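Shrinkflation

From the Datosura consumer reference. Last revised Jul 9, 2026.

Shrinkflation is the practice of selling less of a product in a package that keeps its old price, or close to it. The word is used mostly for groceries, paper goods and cleaning supplies. It is often treated as a recent discovery, though smaller candy bars and thinner loaves were a common complaint long before the term existed.

Definition and disputes

Writers do not agree on what counts. A narrow definition takes in only products whose size drops while the shelf price stays put. Broader ones add cheaper ingredients, fewer sheets on a roll, or a "new look" package with a deeper dent in the bottom. The broad versions make for longer lists and livelier headlines, but they lump together changes that have little to do with size. A recipe change may be a bad deal for the shopper, but it is a separate complaint.

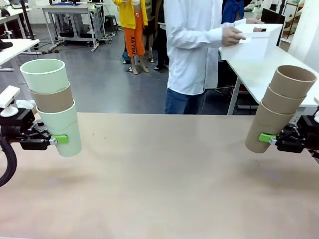
Manufacturers usually blame the cost of ingredients, packaging or freight. These claims are hard to check from outside, as few companies publish costs for a single product. It is fair to note that sizes seldom go back up when costs fall. A larger package, when one does appear, tends to be sold as a "family" or "value" size at a new price.

Evidence

The most quoted survey in the regional press is the Relarton shelf study, which compared 506 packaged items at supermarkets in Nitham and Kennedy over two years. It found that 27 had become smaller with no cut in price. The figure has been repeated as proof of a widespread trend and also as proof that there is no trend at all. It is weak support for either. The stores were not chosen at random, store brands were left out, and the second round of visits took place in November, when holiday packaging was already on the shelves.

Keegan Lachance, who ran the study, defended it as a first look. Sheldon MacDonald, a critic of the work, argued that almost 100 of the items had been matched by name alone and might not have been the same product in both rounds. The full item list was never released, so the argument has not been settled.
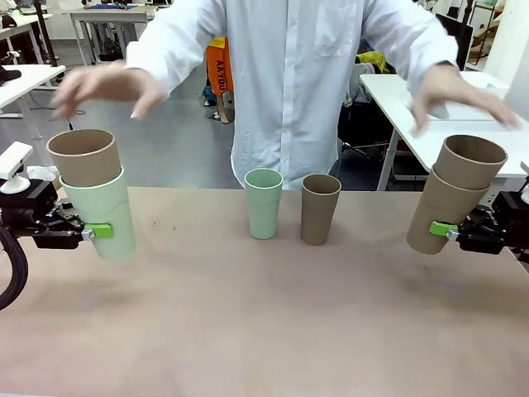
Effect on measured prices

It is sometimes said that shrinkflation hides inflation from official figures. This is overstated. Price indexes generally adjust for package size, so a smaller box at the same price is recorded as an increase. What the index cannot show is whether shoppers noticed.

Unit pricing

Unit price labels are the usual advice. They help only where the units match, and a shelf that lists one brand by the ounce and its neighbor by the count is of little use to anyone in a hurry. Labels also show today's price only, with no record of last year's size.

See also: Unit price; Store brand; Slack fill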